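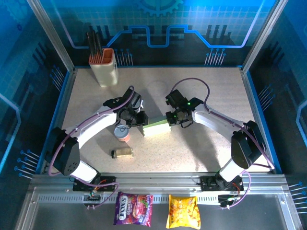 Call for Participants: How Do You Put a Small Table in Order?

Home | About Guveck | Open Calls | Past Studies | Contact

12/07/2020
By Hajnalka Deák

Guveck is looking for adults who would like to take part in a study about small things on tables. We want to learn how people arrange, put away and pack the objects which collect on a desk during a normal day: pens in their holder, a little can with a lid, a bag of candy, a snack that somebody wants to keep for later. No special skill is necessary. It is also not important if you are a tidy person or not, and we ask you kindly not to practice at home before you come.

The study belongs to our project Trorolholm, which started in February with a written questionnaire. We received 1,127 answers, and I have read all of them. Many people wrote that they clean the kitchen after a fixed plan but have no plan at all for the desk. Several wrote that pens have a place and everything else has only "a corner." A few were a little angry with their families about candy bags. From these answers we understood that a questionnaire is not enough, and that we must see the tidying as it is done.

What you will do

You will come for one visit, which takes roughly 70 minutes including the conversation at the end. You work with objects on a tabletop and along its front edge. The top is speckled beige, so small light-colored things are sometimes not so easy to notice on it. Please take your time.

In the first part you put the objects in the order that you like best. You may make groups, make a line, or push everything to the back. In the second part Norbert Szénási will read you a short situation, for example that a guest is arriving, or that you need the middle of the table free for writing. You then change the order so that it fits the situation. In the third part you pack what you would take with you to another room. A cardboard box and a cloth bag are provided, and you choose between them.

After the packing we sit down with tea and you tell us how you decided. This conversation is recorded as sound only and later typed. I ask the questions myself. They are simple questions, such as why the snacks went next to the pens, or what you would do with a container that keeps rolling when it lies on its side.

About the objects

The objects are of the ordinary kind. There is a cream pen holder with an orange rim, a small can with a silver lid and a pink and white label, and a gold-colored little container with a black cap. There is a light green block, which has no given purpose, and people can treat it as they wish. In the snack group we have a purple bag of Fox's Berries and a yellow bag with orange and red print. Other objects will be added for some visits.

Please do not eat the snacks from the table, they are needed for the next person. We will offer you other ones with the tea.

You may also bring one object of your own from your desk, not bigger than a coffee mug. It should not be valuable, sharp or liquid. You take it home with you after the visit.

Who can take part

You can apply if you are 18 or older and can speak comfortably in English or Hungarian for the length of the conversation. You should be able to handle small objects on a table, standing or sitting. A chair with adjustable height is available, and if you need another arrangement, write it in your application and we will prepare it.

We are especially glad to hear from people who share a desk with another person, from people who have worked at the kitchen table this year, and from people over 60, who were few among the answers to our questionnaire. Left-handed people are very welcome.

Unfortunately we cannot accept persons who work for Guveck or live in one household with an employee. If you filled in the February questionnaire, you can take part without any problem.

Place and health rules

The visits are in room 337 of the Hauksdóttir building, third floor, with an elevator. From the main entrance follow the green signs to the left. The bell has the name Carno on it, from the previous tenant, and it is the right bell.

Only one participant is invited at a time. Please wear a mask when you enter, and wash your hands in the washroom next to the stairs. The tabletop and the objects are wiped between visits. If you have a cough or a fever, stay at home and write to us, and you will receive a new appointment. You will not lose your place.

What you receive

Each participant receives a book voucher at the end of the visit, and we pay the local bus or train ticket if you keep it and show it. You can stop at any moment without giving a reason, and you keep the voucher also in this case.

Your name is stored separately from the recording. The typed conversations will be used in the Trorolholm report, always without names. If you want to read the report, tell me at the visit and I will send it when it is finished.

How to apply

Send a short message through the Contact page with the words "small table" in the subject line. Please write your age, which hand you use for writing, the language you prefer, and which part of the day is good for you. Add two or three sentences about what stands on your own desk at this moment. Do not tidy it first, please.

We answer every message within 6 working days. If you hear nothing from us in this time, please look in your spam folder and then write again. For questions about the building or the ticket, ask for Norbert Szénási. For all questions about the study itself, ask for me.

Hajnalka Deák
Guveck, Project Trorolholm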